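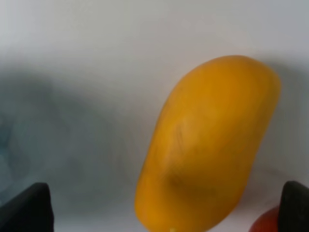 3 min read

The organ at Gullow chapel is going back together, and what a thing it is to walk in and hear somebody hitting notes on it again! Only one note at a time so far, and some of them rather sour, but after a whole winter of singing to the upright piano I don't think anyone minds a bit.

For those who joined us after December, the story goes like this. The pipes came out just before the carol service, all 142 of them, each wrapped in old blankets and laid along the gallery pews. The wooden ones went off to the Heiskanen workshop, where the cracks have been filled and the stoppers given new leather. The metal ones stayed with us and were cleaned in the schoolroom, which explains the smell of soap during the Bible study on Ruth (thank you for bearing with it).

Elli Tikkanen has been in charge of the rebuilding, and she let me climb up behind the case with a torch last week. I had no idea there was so much room in there. There is a narrow ladder, a walking board, and a row of pencil notes on the inside of the panel, left by the people who used to pump the bellows by hand. One lists the hymns for a harvest service. Another says only "long sermon", underlined twice. Elli is leaving every one of them just as it is, and I'm so glad.

The front rank is back in its place now and the gold paint has come up beautifully. Still to do are the pedal pipes, the tuning, and seven keys that stick in damp weather. The bench has been raised a little too, so our taller players can stop folding themselves in half.

The first service with the organ will be on 24th February, at the usual time of half past ten. We're starting with "Praise to the Lord, the Almighty", because it was the one most of you asked for, and the choir from Tokari is coming over to join us. The gallery can hold up to 80 people when the side benches are out, so please do go up if you can manage the stairs – the sound from there is wonderful, and it leaves the ground floor free for anyone who can't.

Choir practice moves into the chapel itself from now on. New voices are very welcome, tenors above all, and you needn't read music. We've ordered 49 copies of the new large-print hymn book as well, and they'll be on the shelf by the door.

If you have old photographs of the organ, or of anyone playing it, Elli would love to borrow them for the display in the porch. Put your name on the back and hand them in after any service. She has one wedding picture already, with the organist waving from the gallery.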